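**Vurex releases Distis 2, a software tool for labeling hand actions in first-person video**

26 December 2021 — Vurex today makes available the second version of Distis, its software for turning first-person recordings of daily work into training data for robot perception and planning. The new version finds the moments where a hand touches, holds or releases an object, and it proposes a short text label for each of them.

Office work was the main test case. A desk drawer is a small task for a person, but a planner needs to know which hand rests on the drawer's rim and which one grips the front panel.

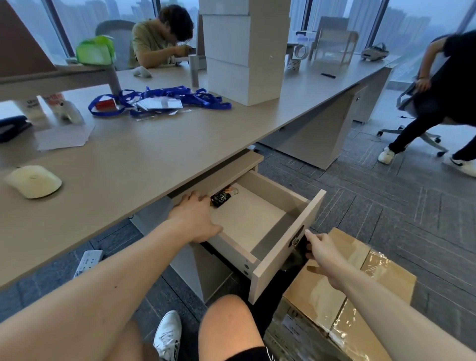 In the first version an annotator had to mark both hands on every video by himself. Distis 2 follows the left and the right hand as separate tracks, and the annotator only corrects the result. The tracks can be exported to Plaltow, the open planning format which Vurex maintains, and replayed in simulation before any arm is moved.

During development the team worked with 400 recordings, each 15 minutes long. Crowded desks gave the most trouble. Lanyards, cups and loose paper often confused the older object detector, and it lost the hand when the fingers stayed still for a long time. 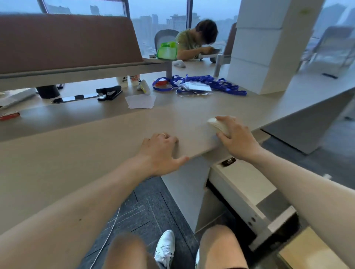 A resting hand is now kept as its own state, so it is no longer reported as a missed grasp. Users can set how long a hand must be still before this state begins — the default value is 2 seconds.

Nautiyal, the integration partner of Vurex, has used the release candidate since June and will offer installation and training to customers.

Distis 2 runs on Linux and Windows. Existing customers receive the update without extra cost. Projects made with the first version open directly, but their labels should be checked again after import.

Press contact: Vurex, Communications Office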